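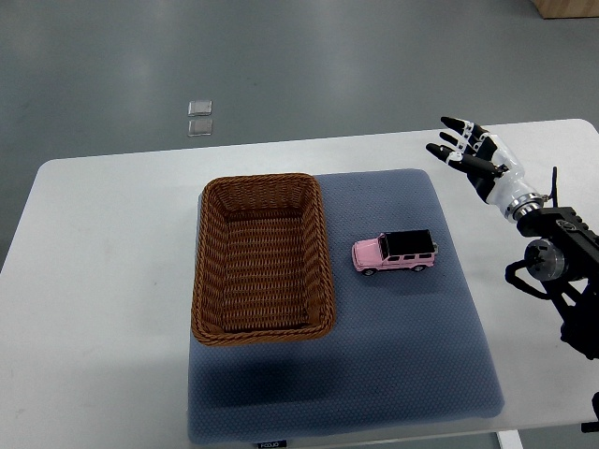
The third joint was the one that drifted. Barış Kocabaş had replaced its encoder in October and its cable the week after, and it still came to rest a little lower each time the arm went home. He wrote the offset in the notebook, in pencil, under the others.

The workshop in Cukatgate was shared by the hour. On Sunday the lathe people left at noon and the room was his until five. He switched on the supply, waited for the fan to settle, and loaded the routine. It had one job. The hand would go to the pink car, close on it, lift it, carry it left over the rim of the basket and open. The controller board was a Trundance, bought used. The software he had written himself, most of it twice.

Run 266 failed at the grasp. The fingers closed on the roof and slid off. He lowered the approach height and started 267.

"You're going in too flat," said Ertürk, who had the bench by the door and was winding a transformer.

"It's the drift. I correct for it."

"Then you're correcting too flat."

Barış opened the table of corrections. The value for the third joint had the right size and the wrong sign. He had entered it on a weeknight, after work. He changed the sign, saved the file under a new name, and sent the arm home. It stopped where the drawing said it should. He checked it against the steel rule, then moved the rule and checked it again.

Run 267 lifted the car. It got as far as the rim, where a wheel caught on the braid and dragged the basket along the mat. The current limit tripped and the arm held its position, as designed. He took the weight of the car in his palm and released the fingers from the keyboard.

"Whose is that?" Ertürk asked.

"Defne's."

"Does she want it back?"

"She's nineteen."

Ertürk went back to his winding. Barış set the car down on the mat with its hood toward the basket and squared it by eye. The car had been in a carton with a xylophone and a jar of buttons when his sister cleared the apartment. He had picked it for the routine on account of the flat roof and the straight sides, which were easy to model. He had entered its dimensions in the file as OBJECT 5. There were no objects 1 through 4 anymore. They had been blocks, and he had stopped using them once the car worked out better in simulation.

He raised the carry height and reduced the speed over the rim. The estimate for the whole motion went up by 3 seconds. He accepted it.

Run 268. The arm went out from home and stopped above the far side of the table with the hand open. It was supposed to pause there while the fingers reported their zero positions. They reported. The log printed one line for each, all within tolerance. The program then asked for confirmation before descent, a step he had added after it broke a lamp.

The cursor waited. On the other bench Ertürk had reached turn 617 and said the number out loud so that he wouldn't lose it.

Barış read the log again from the top. The sign was correct. The carry height was correct. He looked at the gap between the car and the basket and thought that it could be wider, and that he could move the car a little to the right and measure everything again, and that this would take until five.

"Is it stuck?" said Ertürk.

"No."

"What's it waiting for?"

"Me," said Barış, and pressed the key.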